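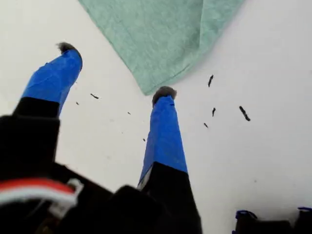
Ticket nº 376 — Ordre d'achat de lingots d'argent bloqué en « attente de prix »
Service : assistance clients Zullis, négoce et garde de métaux précieux
Ouvert le : 18 janvier 2024
Priorité : normale, puis haute
Statut : résolu

Message initial du client

Bonjour,

J'ai passé ce matin un ordre d'achat de 40 lingots d'argent de 100 grammes, à placer en garde au coffre de Cundine. Le paiement a été débité de mon compte espèces Zullis, mais l'ordre reste affiché « en attente de prix ». Je n'ai pas reçu d'avis d'opéré. Le bouton « Annuler » est grisé.

J'ai essayé de me déconnecter et de me reconnecter, puis de changer de navigateur. Même résultat. L'application mobile, elle, n'affiche pas l'ordre du tout, ni dans « Ordres en cours » ni dans « Historique ».

Je voudrais savoir si mon prix est bloqué ou non. Le cours a bougé depuis ce matin et je ne veux pas payer la différence.

Réponse de l'assistance, niveau 1

Bonjour,

Merci pour votre message. Nous voyons bien l'ordre de notre côté. Le montant est réservé et il n'a pas encore été versé au fournisseur. Tant que l'ordre est en « attente de prix », aucune pièce ni aucun lingot n'est attribué à votre compte.

Pouvez-vous nous indiquer :
— si vous avez choisi « prix fixe » ou « prix au fixing » à l'étape de validation ;
— si un message est apparu après la saisie du code reçu par SMS ;
— si le lieu de garde a été modifié pendant la commande.

Merci de ne pas repasser l'ordre entre-temps. Un second ordre identique serait traité séparément et pourrait être exécuté.

Réponse du client

Prix fixe. Aucun message après le code, la page a tourné un moment puis est revenue au tableau de bord. Oui pour le lieu de garde : j'avais d'abord laissé Henao, qui est proposé par défaut, et je suis revenu en arrière pour mettre Cundine parce que j'y ai déjà des pièces d'or.

Je n'ai pas repassé d'ordre.

Note interne, niveau 1

Reproduit sur le compte de test. Panier avec Henao, passage à l'écran de validation, retour arrière, choix de Cundine, validation. L'ordre se crée sans référence de cotation. Avec Cundine choisi dès le départ, tout passe normalement.

Même essai avec des pièces d'or : ordre créé correctement malgré le retour arrière. Le défaut semble limité à l'argent en lingots. Transmis au niveau 2, priorité relevée à « haute » car fonds client réservés.

Note interne, niveau 2

Consulté le journal des ordres. La cotation est demandée une première fois avec le code du dépôt de Henao. Au retour arrière, elle est supprimée. Une nouvelle cotation devrait être demandée au changement de dépôt, mais l'appel part avec l'ancien identifiant et le service de prix le refuse. L'ordre est enregistré quand même, avec un champ cotation vide.

Pour l'or, la prime est la même dans les deux dépôts et la cotation n'est pas supprimée au retour arrière. Pour l'argent, le régime de TVA appliqué en garde diffère selon le dépôt, donc le prix est recalculé. C'est ce recalcul qui échoue.

L'application mobile filtre les ordres sans cotation. Cela explique qu'elle n'affiche rien. À corriger aussi, fiche séparée.

Vérifié le prix affiché au moment de la validation : il est conservé dans le journal de session, horodaté. On peut donc rattacher l'ordre à ce prix à la main, avec accord du service des opérations.

Essais effectués :

1. Relance automatique de l'ordre : échec, même code de refus.
2. Annulation depuis la console : refusée, l'ordre n'ayant pas de cotation à annuler.
3. Création manuelle d'une cotation au prix de session, puis rattachement : accepté en préproduction.
4. Même opération en production, après accord des opérations : accepté. L'ordre est passé à « exécuté ».

Attention pour l'essai 3 : la première tentative a été rejetée parce que le poids était saisi en onces. Le service attend des grammes pour les lingots et des onces pour les pièces. Ajouté à la page d'aide interne.

Réponse de l'assistance, niveau 2

Bonjour,

Votre ordre est exécuté au prix qui vous était affiché ce matin lors de la validation. Vous ne payez aucune différence de cours. L'avis d'opéré est disponible dans « Documents », et la ligne apparaît maintenant dans votre portefeuille avec le dépôt de Cundine.

L'attribution des numéros de lingots demande en général un jour ouvré. En attendant, la ligne porte la mention « alloué — numéros à venir ». Les frais de garde courent à partir de l'attribution des numéros.

Réponse du client

Bien reçu, je vois l'ordre sur le site et sur le téléphone. Le montant correspond.

Une question tout de même : sur l'avis d'opéré, le lieu de garde indiqué est Henao. Dans le portefeuille c'est Cundine. Lequel est le bon ?

Note interne, niveau 2

Exact. Le modèle de document reprend le dépôt du panier d'origine. Le registre de garde indique bien Cundine. Document régénéré après correction du champ. L'ancien avis est marqué « remplacé » et reste consultable.

Contrôle fait sur les autres ordres d'argent : 18 ordres sans cotation trouvés, tous passés depuis la mise à jour de l'écran de validation. Liste transmise aux opérations pour traitement à la main.

Réponse de l'assistance, niveau 2

C'est Cundine. L'avis d'opéré comportait une erreur, il a été remplacé. Vous pouvez télécharger la nouvelle version, qui porte la mention « annule et remplace » en haut de page. Merci de nous l'avoir signalé.

Solution de contournement (en attendant le correctif)

Choisir le dépôt avant d'ajouter les lingots au panier. Si le dépôt doit être changé après coup, vider le panier et recommencer. Ne pas utiliser le bouton « Retour » depuis l'écran de validation.

Correctif

Livré avec la version Gremlow de l'espace client. La cotation est redemandée avec le bon dépôt, et un ordre sans cotation ne peut plus être enregistré : le client voit un message d'erreur et son compte espèces n'est pas débité. Filtre de l'application mobile corrigé dans la même version.

Ticket clos avec l'accord du client. Fiche liée : modèle d'avis d'opéré, champ « lieu de garde ».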